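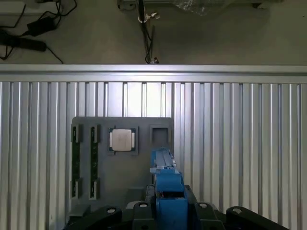
Fig. 7. Practice board: two memory slots with modules in place, processor in its socket, empty recess to the right.

Unit 7: Seating memory and processors

Read this before the lab. The first part repeats what was said in lecture, the second part is the bench procedure you will be signed off on.

Parts of the board

Memory slots. There are two, side by side and upright, at the left of the board. Each has a gray latch block at the top end and another at the bottom end. A memory module is a green circuit board with dark chips along its length. On a real motherboard the slots may run a different way, so learn to find the latches first and work out the direction from them.

Processor socket. Square, upper middle of the board. The silver metal plate on the processor is the heat spreader, and the thin green margin you see all the way round it is the substrate. Handle a processor by the edges of the substrate. Skin oil on the heat spreader is a small problem. Skin oil or a bent contact on the underside is a large one.

Recess. The square recess with the raised gray border is close to the socket in size. Use it in the placement drill below.

Module procedure

1. Ground yourself at the strap point.
2. Open the latches at both ends.
3. Find the notch in the module's contact edge and match it to the key in the slot. If they do not line up, turn the module end for end.
4. Set the contact edge in the slot along its whole length.
5. Press one end until its latch closes, then the other. Use your thumbs.
6. Look along the slot from the side. A module that is in at one end and high at the other is the most common fault in this unit.

Our log from the Cerkcombe lab has 1,026 student insertions in it, and 207 were marked as not fully seated on the first try. Most were one-ended.

Processor placement drill

Lift the processor straight out of the socket, move it across to the recess and lower it flat. Then take it back. Do not slide it. Corner marks must match before you let go - check them twice, the part is square and will sit in the wrong way round without complaint on a practice board. On a live socket that mistake can cost you the board.

Terms to know

Heat spreader, substrate, latch, key, notch, seating.

Before the next session

Read the Asamoah handout on thermal paste, pages 1 to 7. Bring your strap. Sign-off sheets go to Hazel Mbeki by the end of February.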